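Clotwood Living Room Pack 3: my review

Posted 12 Jul 2026 in Simulation & Software

I've been running Clotwood at home since March, and the Living Room Pack is the add-on I get the most mail about, so let's do it properly this time. If you're new: Clotwood is a simulator for tabletop arm work, made by Kokuvport, and the packs are furnished rooms you drop your arm into. You pick a room, pick a set of props, load a task and go. I've been using the hammer set, which is my favorite of the bunch (yes, I have favorites).

Renders from the Living Room Pack, with the hammer props:
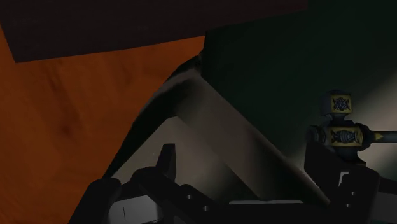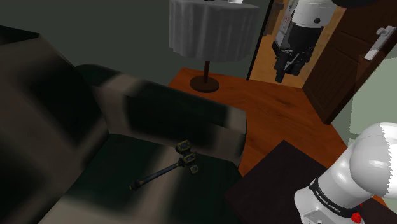
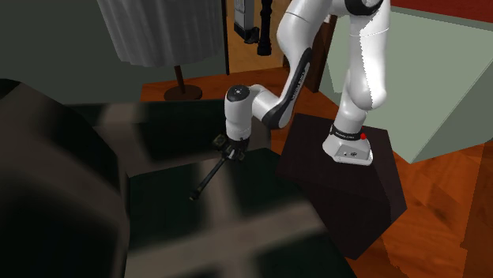

So, what do you get for your money? The pack has 18 room layouts and 80 props, and every layout works with every prop. I was worried they'd be the same room with the couch pushed around, and a few of them are pretty close to that, but most feel like different houses. You can swap wall colors and wood finishes from the settings panel, and there's a shuffle button that does it all for you between runs. I leave shuffle on pretty much all the time now.

Long skinny handles are a great test, by the way! My old grasp script did fine on mugs and boxes and then fell apart completely on tools, where grabbing too far from the head means the whole thing swings around on you. I spent a whole weekend on that and I'm still not totally happy with it, but at least I wasn't breaking real stuff while I figured it out.

Camera setup is easy. You can put one on the wrist and as many as you like around the room, and save the whole arrangement as a preset. My one gripe is that the room cameras will happily sit right behind a chair if you let the shuffle place them, so check your views before you start an overnight batch. I lost 20 runs that way. There's a "keep clear" setting, but it's buried under Advanced and it's off by default (why??).

I also tried the Quintero room bundle for comparison. It loads faster and the menus are nicer, but the props are mostly kitchen things and I got bored with it quickly. Cestis has a free starter room too, good for learning the basics before you spend anything.

The stuff I'd fix: the manual skips over custom props almost entirely, loading a new layout still takes forever on my older desktop, and the license is tied to one machine. Support did move mine over when I asked, and they were nice about it.

Still using it most evenings. If you already own Pack 2, the upgrade price shows up in your account page once you log in.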